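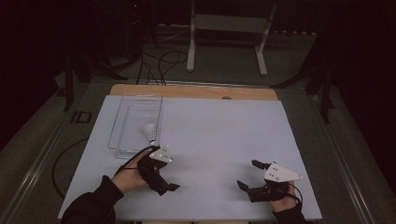

Otbridge College Media Department
Progress report to the Sedeo Fund: student documentary scheme
21/05/2020

Money first, as that is what you asked about. Of the 2000 pounds awarded, 400 went on sound equipment and 300 on travel to Drosville before travel stopped. The rest is unspent. I would like to call that thrift, but most of it was meant for edit suite hire and the suite is shut.

Filming. The students have 104 minutes of interviews with former workers at the Gondal print works. Our December update called this material "nearly complete". I signed that off and I shouldn't have. Much of it is people agreeing with the question they were asked, and two of the longer interviews cover the same strike in almost the same words. There is a decent short film in there. I doubt there is the full-length one we described in the bid.

Editing. Students are now cutting at home on their own laptops. Four have sent in work. One sequence, on the night shift, is good by any standard. The other three need a firmer hand than I can offer over a video call, and I'm not convinced by the editing software we were urged to adopt. It loses its link to the sound files whenever a folder is moved.

Guest talks. The bid promised six talks from former students working in broadcasting. We have held two. Attendance at the second, held online, was higher on paper, though how many were listening I couldn't say. The feedback forms were all glowing, as they always are, and I would put no weight on them.

Broadcast. The local channel has shown "strong interest", in its own phrase. It has not offered a slot, a date or a fee. Please don't put a screening in your annual review on the strength of that.

What we are asking for:

Permission to carry the unspent money into next year.
Agreement to a shorter film, up to 30 minutes.
A decision on the four remaining talks – we would sooner drop two than pad the list.

A rough cut of the night shift sequence can be sent on request. The sound is still uneven in the second half.

Head of Media, Otbridge College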